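Subject: Re: [Plelleo-home-ed] Sharing a maths tutor from September?

Hello everyone,

Sorry to be slow getting back to the list, we've had visitors and then a cold that went through the whole house. I've read all the messages about the shared tutor now and I think we're closer to agreeing than it feels at the end of a long thread, so bear with me while I go through it.

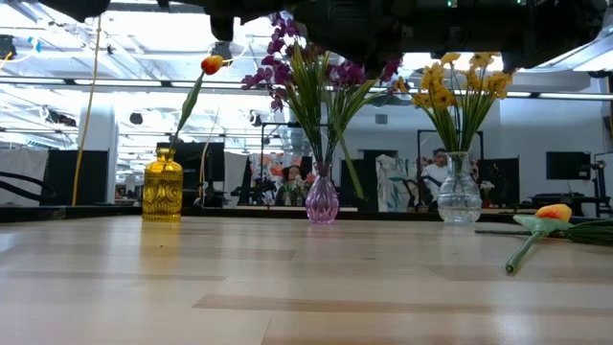
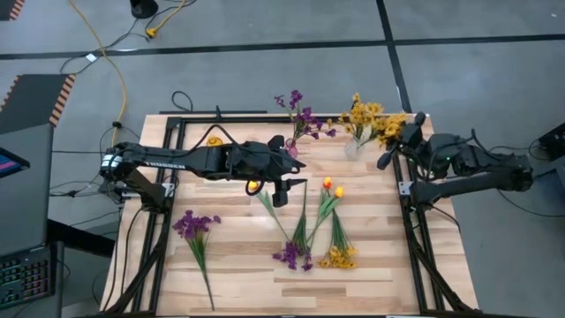
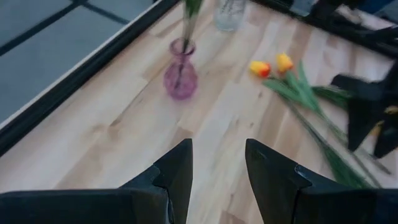 Liam Noonan wrote that he would happily pay his share for a tutor, but wanted to know what happens to the money if a family drops out at Christmas, and whether the older ones would be left sitting through fractions again.

> I also don't want to sign up for the full year before we've met
> the person. Could we do a half term first? Our two are at very
> different stages and the younger one goes quiet with new adults.
> And is it a fixed price between us, or per child? With two going
> it makes quite a difference to us.
>
> Liam

Liam, all very fair, and I'd wondered about the first one myself. We had a shared French teacher some years ago, when my eldest was nine, and it fell apart over exactly that (no hard feelings, we still see most of them at swimming!). What I'd suggest is that each family pays a half term ahead and doesn't get it back if they leave in the middle. It sounds a bit stern written down, but it does mean the rest of us aren't suddenly finding extra.

On the price, the tutor I spoke to through Brennan asks 60 pounds for a morning, which is two sessions with a break between. She would want 3,580 for the year if we booked the lot, with her marking and worksheets in with it. I'd much sooner go by the half term as Liam says, even if it comes out a little dearer. My own feeling is that we should split it per child, with something off for brothers and sisters, but please do say if that pinches.

As for the fractions, she'd take the younger ones for the first session and the older ones for the second. Whoever isn't being taught can read or get on with their own work in the next room, and one parent would need to stay with them. I'm glad to do the first few turns. She is also quite used to shy children and was perfectly relaxed about a parent sitting in until they settle, so I hope that helps with your younger one, Liam.

Iker Bravo asked about a curriculum. I've had a good look at the Ernetura books and I like them very much for the under tens, plenty of practice and not too much colouring in. For the older group I'm less sure. We used Zorum for a year and my son found it dry, though he did learn his algebra from it, so perhaps I oughtn't to grumble. Has anybody got the second Zorum book that I could borrow for the tutor to look through? I only kept the first.

Could you each let me know how many children you'd be sending, their ages, and whether mornings suit? A line or two is plenty, and off the list is fine if you'd prefer. I've promised to ring her back before the end of April.

Warm wishes to all,
Maeve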